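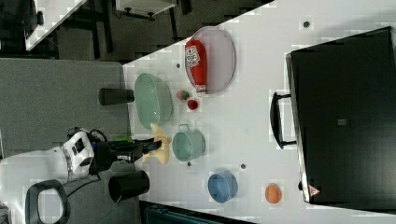 Play Kitchens: Small Things for Pretend Meals

Children's Learning Pages, Hatum Museum of Everyday Life

Play food and play dishes are small copies of the things people use when they cook and eat. A toy banana cannot be peeled or eaten, but it has the curve of a banana, and most people know it at once. The same is true of a toy pot. It may be tiny and mint green, a color not often seen on a real stove, yet it has a handle and a place to put the soup.

What makes a thing easy to recognize?

Designers of toys ask this question often. They usually begin with shape. A banana is long and bent. An orange is round. A peach is round too, and for this reason a small orange ball in a play kitchen may be an orange to one child and a peach to another. Both children may be right, and the game can go on.

Color is the second clue. Yellow suggests a banana, and red suggests ketchup. A red bottle with a white cap needs very little else, but many toy bottles also have a label with a picture of a tomato. The picture is useful for children who have not yet learned to read.

Dishes are different. A real plate can be almost any color, and so can a toy one. A plate may be lavender and a bowl may be blue. Their shapes tell us how they are used. A plate is wide and mostly flat, with a raised rim that helps keep food from sliding off. A bowl is deeper and can hold cereal or stew. A tub has taller sides than a plate and can be used for storing or washing things. A cup stands upright and is small enough to lift.

Words to know

Rim: the outer edge of a plate, bowl, or cup.
Oval: a shape like a circle that has been stretched.
Translucent: letting some light through, but not clear like a window.
Utensil: a tool used for cooking or eating.

Why do children play kitchen?

Pretend cooking is a way to practice real work. A child who serves a meal must decide what goes on the plate and who will be given the first helping. The child may have to wait, share, or ask politely for the ketchup. Sorting is part of the game as well. Food can be put in one group and dishes in another, or everything green can be placed together.

Pretend cooking is also very old. Children in many parts of the world have played with small pots and dishes made of clay, wood, or metal. The toy collection at Hatum holds 3966 objects, and about 200 of them are made for pretend meals. Ghazala Ghauri, who looks after the collection, keeps the smallest pieces in shallow drawers lined with soft cloth.

An activity for the table

Choose a clear tabletop and spread out some play food and dishes. Work with a partner.

1. Put all the food on one side and all the dishes on the other.
2. Choose one dish for each food. Tell your partner why you chose it.
3. Mix everything up again. Ask your partner to sort it a new way, and try to guess the rule.
4. Return every piece to its box.

Play food should stay out of the mouth. Very small pieces should be kept away from babies and from children under three. An adult can wipe plastic pieces with warm water and a little soap and leave them on a towel to dry.

Visiting the play kitchen

The play kitchen in the Rind Gallery is open to children and their families throughout July. Each child must come with an adult. Coats and bags may be left on the hooks beside the gallery door. The last group enters at 2 in the afternoon.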